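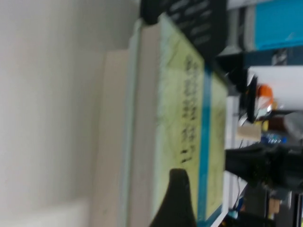 Page 36

Speaker notes – wrist splints at home, November session

Okay, hello everybody. Wait for the back rows to settle. Thank Odette Vidal for the invite (she also booked the room, so clap for her!).

Start with the question I hear most: do I have to wear this thing all day? For most of the people I see with numb, tingly fingers, the answer is no. Nighttime first. We curl our wrists when we sleep, and that bend squeezes the nerve for hours on end.

Show of hands – who has a splint in a drawer at home? Let them laugh. Mine lived in a drawer too, for a whole winter.

Fit. Take this part slowly. The wrist should sit pretty much straight, and the fingers should be free to close around a cup. If the metal stay came bent way back from the store, slide it out and flatten it, or get your therapist to do it. Straps snug, with room for a fingertip underneath. Fingers going cold or blue means loosen it right now.

Pass the two samples around. The Kollo is the soft one with the long laces, and the Stokness has the three straps. I like the laces for swollen hands but they're a pain to do up one-handed, so try both before you decide.

Story about my patient, 83, who wore hers over a sweater sleeve for a month and told me it did nothing. We moved it down onto bare skin with a thin cotton liner and she slept through that same week. (Don't rush this one, people like it.)

Washing: hand wash, stay out, air dry. Never the dryer – I melted a strap that way.

When to call somebody: thumb getting weak, dropping things, numbness that hangs around all day, or six weeks of nights with no change. Don't just buy a stiffer one.

Questions. If anyone asks about copper gloves, keep it short or we'll be there till 9 p.m. Sign-up sheet for fittings is by the door.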